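Westska Softball Box Scores: read me first

Hello! I'm Marleny, and I've been keeping the book for our slow-pitch league longer than I'd like to admit. All of it used to live in spiral notebooks. Now it lives in two CSV files, and you're welcome to both.

What you get

games.csv has one row per game, 755 in all: date, home side, away side, runs by inning, and who kept score. batting.csv has one row per batter per game. The two join on game_id, so please don't sort one and paste it next to the other (Pirmin did, and spent an evening believing Brodorow had lost to themselves).

Where it came from

Nearly 600 of the games were typed up from my own notebooks. The rest came from Gitau Lukumay, who scored for Grondard and writes a far neater hand than mine. His sheets use a backwards K for a called third strike. I've typed that as KL, and a swinging one is plain K.

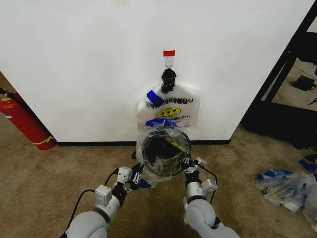 Hung on the hook under the red tape, both times.

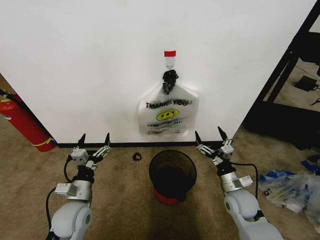 Things to watch for

- Rain-shortened games have blanks in the later innings. A blank is an inning that wasn't played, a zero is an inning with no runs. Please don't fill them in!
- Sánchez Park changed its ground rules in March, and balls into the left-field hedge went from home runs to doubles. The column hedge_rule says "old" or "new".
- Lucero Huaranga played for both Grondard and Brodorow, so she has two player IDs. I keep meaning to merge them.
- Sacrifice flies are only reliable in Gitau's games. I was hopeless at them and mostly wrote "F8" and carried on watching.
- Walks are in, hit batters aren't. We don't give a base for it.

Using it

Any spreadsheet will open the files. If names come out with odd characters, choose UTF-8 when you import. Do what you like with the numbers, just mention the league if you put them anywhere public.

Corrections

Tell me the game_id and what you think it should say, and I'll check the notebook. Elvira Salazar has already sent me a whole page of them, mostly about her own batting average, and she was right about all but one.

Last updated Monday, July 24, 2023.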